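Moving your contacts without losing Grandma
Speaker notes, Umesh Chauhan, Jun 8, 2018

Open with the duplicates story. I exported 32 contacts from Skesia, imported them into Brollik, and got my dentist six times. Wait for the laugh. If none comes, move on to file formats, which will make them miss the dentist.

Ask who has ever opened a .vcf file on purpose. Then show the export menu. It's under Settings, Accounts, More, and then More again.

Main point, say it slowly: turn sync OFF on the old phone before deleting anything. Syncing copies your deletions too, very promptly. Tell them about my 11 p.m. call to my sister asking for our mother's number.

Skip the slide on phone number formats if we're past minute 17. Drink water.

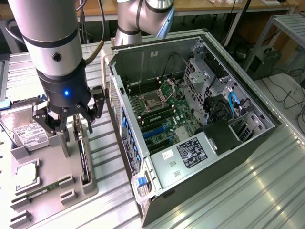 Phones & Gadgets

Questions that will come up. Birthdays: they move over if you export from the phone, and vanish if you export from the SIM. Photos: same file, but tiny, so everyone looks like a stamp. Group names: gone, make new ones.

Leave the last slide up while they copy down the steps. Return the adapter to the front desk.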